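June, afternoon

Bimanual sorting, third pass at the relabeling question. Short version: relabeling by subgoal helps on flat packages and does very little on anything overlapped.

Setup is the same as the last entry. Policy is the Skollura checkpoint, fine-tuned on 600 teleoperated episodes. Meriem Zaki went back through them and cut each one into reach, grasp, lift and place, with a text label on each piece. Baseline gets the same 600 with one instruction for the whole episode. 108 evaluation trials per policy, same start layouts for both, action chunk length 4 on both arms.

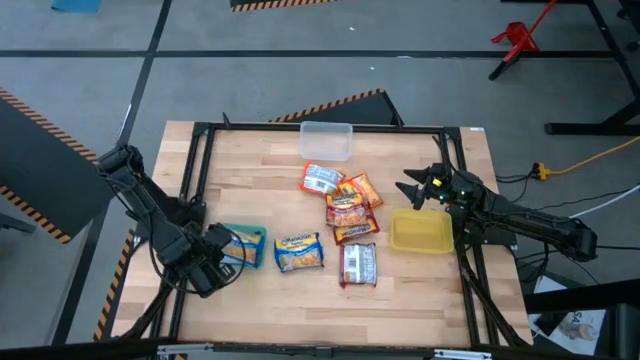

Relabeled policy drops fewer packages between grasp and place, and it hesitates less over which arm should go first. Most of the gain comes from single packages lying alone. The blue Maruchan on the open wood is the easy sort of start. The two in the middle, a red one partly over an orange one, are the sort both policies get wrong: the fingers close on the top wrapper and catch the edge of the one under it. Packages turned back side up did no worse than face up, so I don't think the policy is leaning on the front graphics as much as we feared.

Wrapper glare still upsets the depth estimate. Masking depth on the packages cost us more than it saved, so it's back in.

Tried 1000 extra training steps on the relabeled set. Loss went down, success rate did not move. Not worth repeating.

To do:
Collect more overlapped starts, both arms.
Ask Meriem whether "grasp" should be split into approach and close.
Rerun the baseline with chunk length 8 before anyone quotes the comparison.
Copy the logs to the Drultell share, the local disk is nearly full.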